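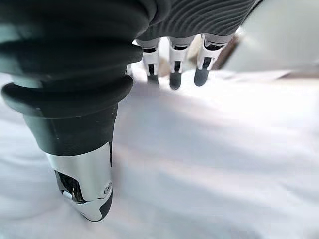 White fabric, rumpled

How to wash, dry and iron white bed linen at home

By Matilde Vilela. Posted Fri 9 September in Laundry and Linen

I grew up in a house where the sheets were ironed every week, pillowcases first, and I swore I would never do it myself. Then I spent a summer helping my cousins with their guest house, Sequeira, and came home with a proper fondness for a well-pressed white sheet and a fairly settled way of getting one. Several of you wrote in August asking for the whole routine from start to finish, so I've put it all down in one place. It's a long page, I'm afraid, but you can skip to whichever bit is giving you trouble.

What you'll need

A washing machine, a decent powder (I use one called Sostex, but any biological powder with bleach in it will do), some soda crystals, a washing line or a roomy airer, a steam iron, a spray bottle of clean water and an ironing board with a thick cover. If your cover has gone thin and you can feel the metal mesh through it, fold an old towel or blanket in half and lay it underneath. It makes more difference than a new iron would.

Sorting

Whites go with whites. I know everybody says so and I know most of us have slipped in a pale grey T-shirt because there was room, and usually you get away with it, but grey creeps in so slowly that you don't notice until you buy a new pillowcase and put it next to the old ones.

I also keep towels out of the sheet wash. Towels shed fluff, they're heavy when wet and they wind themselves up with the sheets into one enormous rope. Do up the buttons or poppers on your duvet covers too, or you'll open the door to find every sock and pillowcase you own packed into one corner of the cover, still half soapy.

Check for marks before anything goes in. Hold the pillowcases up to the window, particularly, as face cream and hair oil leave a yellowish shadow that sets a little harder each time it's ironed. Rub a drop of washing-up liquid into it with your fingers, give it a quarter of an hour, then wash as normal. For tea or coffee, rinse from the back of the cloth with cold water first. Blood wants cold water as well, and plenty of patience, and never hot.

Washing

Don't stuff the drum. You should be able to put your whole hand in on top of the dry linen with space to wiggle it. In my machine that means one double duvet cover, one sheet and the pillowcases, and nothing more, however tempting.

For ordinary weekly washing I use 40 degrees. Once a month, or after anyone's been poorly, they go through at 60. Do look at the label first if yours are linen or a mixture. Polyester blends come out horribly creased from a hot wash and those creases are the very devil to shift.

Powder keeps whites whiter than liquid does, as the liquids don't generally have the oxygen bleach in them. I add a tablespoon of soda crystals straight into the drum because our water is very hard. If yours is soft you can leave that out, and use a bit less powder as well.

No fabric softener, please! It leaves a coating that makes cotton feel lovely for a week or two and then gradually stops it soaking anything up, and it scorches to a yellow colour under a hot iron. A small splash of white vinegar in the softener drawer does a nice job instead, and no, the smell doesn't stay.

Choose a gentler spin if you can. I set mine to 800 for sheets. They come out wetter and take longer on the line, but the really sharp creases, the ones like folded paper, are mostly made in a fast spin. My neighbour Dalibor Kopecký spins everything at full speed and then complains to me over the fence about his ironing, and I've stopped arguing with him.

If your whites have already gone grey

You can usually bring them back a good way, though perhaps not all the way. Fill the bath or a big tub with water as hot as the label allows, stir in oxygen bleach according to the packet, and push the linen under until it's all wet. Leave it overnight. In the morning it'll look as though nothing much has happened apart from some rather unpleasant water. Drain it, put the lot through a normal wash with no other laundry, and hang it in the sun if there is any.

I did this with a set of old pillowcases that had belonged to my aunt, and they needed doing twice. Please don't use chlorine bleach on anything old or anything with elastic in it. It weakens the threads, and the first you'll know about it is a toe going through the sheet.

Drying

Get them out as soon as the machine stops. This is the step I used to skip, and a wet sheet that has sat in a heap for two hours has to be ironed twice as hard. If you know you'll be out, use the delay timer so that it finishes when you come home.

Give each piece a good hard snap before it goes on the line. Two people is best for a sheet: one at each end, a step back, and pull. On your own, hold it by one hem over the banister or out of the back door and flick it downwards. Then smooth the hems along with your fingers, because a hem that dries curled will stay curled.

Peg sheets by the hem, folded over the line by a hand's width, with the pegs near the edges. Duvet covers go up by the closed end so that the wind can get in at the bottom and blow them about like sails, which does half your ironing for you. Pillowcases the same way.

Indoors, you want as few layers as possible. A double sheet folded in four on an airer will be dry on the outside and clammy in the middle at bedtime. Drape it over the top of two open doors if you haven't got the floor space (wipe the tops of the doors first, I learned that one the hard way). Turn it round halfway through.

If you use a tumble dryer, stop it while things are still a little damp, and pull the sheets out and untangle them partway through. Bone dry cotton is miserable to iron.

When to iron

Aim for damp enough to feel cool against your cheek but not wet enough to mark your sleeve. If you've missed the moment, spray everything lightly with water, roll each piece up like a Swiss roll, tuck the rolls into a clean pillowcase and leave them for half an hour. The water spreads itself evenly through the cloth. My grandmother flicked water on with her fingertips out of a cereal bowl and I still do it that way sometimes for the pleasure of it. Don't leave the rolls for days, though, or you'll get mildew spots.

Ironing a pillowcase

Start with these while you're getting warmed up. Turn it inside out and press the seams and the hem, then turn it right way round and slide it over the narrow end of the board. Work from the closed end towards the opening, so that any spare fullness gets pushed out and doesn't end up as a pleat in the corner. If there's embroidery, lay it face down on a towel and iron from the back, and it'll stand up beautifully.

Ironing a flat sheet

Fold it in half lengthways, wrong sides together, then half again. You'll have a long strip. Lay a clean cloth on the floor under the board to catch it. Iron one outer face, refold so the unironed part is outside, and iron that. Be generous with the top hem, which is the part that gets turned down and seen, and don't fret over the rest. The bit tucked under the mattress at the foot has never been ironed in my house and never will be.

Use long, slow strokes along the length of the sheet and try not to scrub back and forth at an angle, as it pulls the cloth out of shape. A stubborn crease wants a squirt of water and the iron held on it for a moment, then lifted.

Ironing a duvet cover

Life is short, so I do the top side only. Lay the cover across the board with the buttons to your left, work across in panels, and let the finished part slide off the far side. Keep a chair there with a towel over it so that the weight isn't dragging. If even one side is more than you can face, iron the top third and put a blanket across the bottom of the bed.

Fitted sheets I don't iron at all. They pull flat over the mattress.

Airing and putting away

Let everything hang over a banister or the back of a chair for a few hours before it goes in the cupboard. Ironed linen feels dry when it's warm and often isn't, and a damp fold goes musty and yellow along the line.

I keep each set inside one of its own pillowcases, so I can grab the whole bundle at once, and put clean sets at the bottom of the pile so that they all take their turn. Spare sets for visitors get refolded along different lines every few months. Cotton lavender bags are nice, but keep them off the cloth itself, since the oil can stain.

A few questions from the post bag

Duarte Valente asks whether spray starch is worth bothering with. On pillowcases, yes, if you like them crisp. Spray the reverse, wait a few seconds for it to soak in, then iron. If you get white flakes you've used too much or gone in too quickly.

Belmiro Moreira has brown marks appearing from his iron. That sounds like scale coming out of the steam holes. Fill it, heat it up, and let it steam over an old tea towel until it runs clear, or use a descaler if the instructions allow one. The marks generally wash out if they haven't been ironed over again.

And for the reader who wanted to know about linen sheets as opposed to cotton: iron them damper than you think is sensible, on the hottest setting, or leave them crumpled and enjoy them. I do both, depending on who's coming to stay.

Next month, tablecloths, including the round ones.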